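Every March in Navville, the town where I grew up, we burned a straw man on the riverbank to send the winter off, and every March somebody's visiting cousin would ask if it was "like Burning Man." It was said kindly, and we would laugh and hand the cousin a doughnut. But I have been chewing on that question for most of my adult life, and I have come to think we ought to stop explaining one people's holiday by pointing at another's.

I understand why we do it. You have a friend standing in front of you, it's cold, the drums are starting, and you want to give them something to hold on to. So you say it's a kind of spring Halloween, or a bonfire night with cake. The trouble is that the comparison sticks and the holiday slides off. My own children, who have been taken to the fire since they were in snowsuits, came home from school one year telling me it was "our Groundhog Day," and I will admit I had to go and stand in the pantry for a minute.

What the fire meant to my grandmother was debt. She came from Bukau, a village of 400 people and, as she told it, more than 1,000 geese, and there the straw man was stuffed with scraps of paper on which each household had written what it owed the neighbors. Sometimes that was money, but mostly it was a borrowed saddle, or an apology. You had until the fire to settle up. Whatever was still in the straw when it burned was forgiven, and you were not allowed to bring it up again – not even at weddings, she used to say, where people bring up everything. 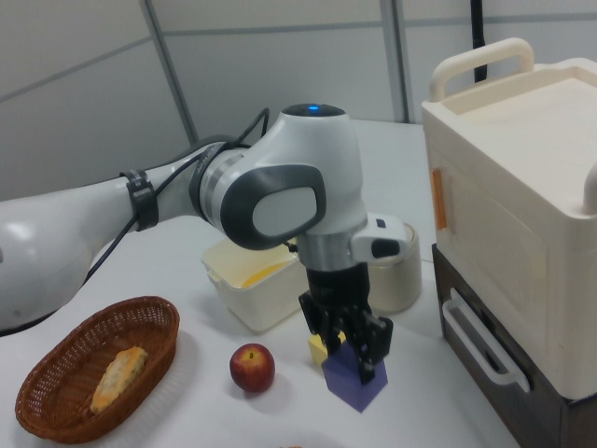
Food is where I think we lose the most. On the morning of the fire my grandmother set a small table by the door with bread, salt and fruit, and you took something from it on your way out and gave it to the first person you met. A red apple with streaks of yellow in it, like the one sitting to the left of the purple block, was the thing every child hoped to be handed, and I can still feel the weight of one in my coat pocket. Nowadays the table has mostly turned into a bake sale. I like a bake sale as much as anyone (I have eaten more lemon bars in the service of good causes than I care to tell you), but you pay for a lemon bar and then you're square. With the apple you weren't square at all. You had been given something, and now you had to go and find somebody else.

I know the argument on the other side, and I have some sympathy for it. Customs change when people move, and they should. The families who settled Navville brought their fires from a handful of villages that didn't agree with one another about anything, and the Sveinbjörnsson bakery, whose doughnuts I could not imagine the day without, had nothing to do with any of them. Nobody in Bukau ever saw a doughnut at a straw burning. I'm glad of the doughnuts. I'd only like us to know which part is the doughnut and which part is the fire.

So when a guest asks you what it's like, try telling them what you do and who taught you to do it, and let them be a little puzzled for a while. Give them a pencil and a scrap of paper, too. I have kept mine from last year in a kitchen drawer for 27 days longer than I meant to, folded very small, and I still owe my sister a phone call.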